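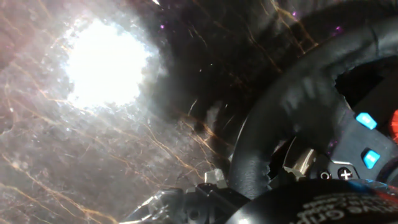 3.2 Tabletop and objects

All sessions used one table in the Cleven room. It has a dark brown top with a glossy, marbled surface and lighter tan and orange streaks running across it. We kept this top after a pilot in May, when Geerts compared it with a plain gray one. The plain surface made object edges easy to find, and people finished the layout tasks so quickly that the times told us little. On the marbled top, thin dark items such as cables took longer to pick out, and the spread of times was wide enough to work with.

The object set was put together by Egilsson from things found on ordinary desks. It includes a racing wheel on its base unit, plates, a cube puzzle, a small wire basket, a keyboard and a white cloth. The wheel is the largest item and was always set down first. It is a Logitech model with a black leather rim and small buttons on the hub, and its base is a boxy housing with rounded edges and a clamp knob on the side. The base takes up much of the left half of the table, so the other items have to fit around it.

Cables were left as they fell. In earlier work with the Van Beek set we tied them back, and raters told us the table then looked staged. A loose coil beside the wheel base counts as one item in our scoring, whatever its length. Items near the far edge were scored only if they rested on the table itself. Figure 4 shows the left half in use, with the wheel base in place and the coil to its right. 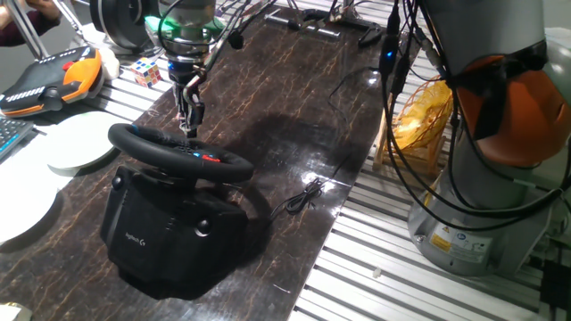
3.3 Surface and lighting

Gloss was the main difficulty. Round lamps reflect in a polished top, and the veins can be hard to follow next to a bright patch. We recorded 515 layouts in total and set aside 356 for the surface ratings. Each rater saw 200 of these and marked the parts of the top where the vein pattern could be followed without effort. Ten layouts were rated twice by everyone. Disagreement was highest where a vein passed from a bright area into shadow, and the Grirkeck scale was therefore applied only to the middle tones.
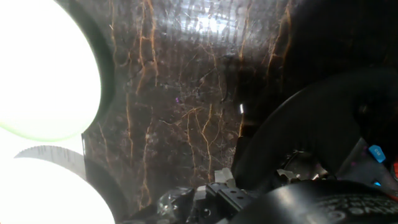
Figure 5. Dark brown marbled surface with golden-orange and tan veins, beside two bright round lights.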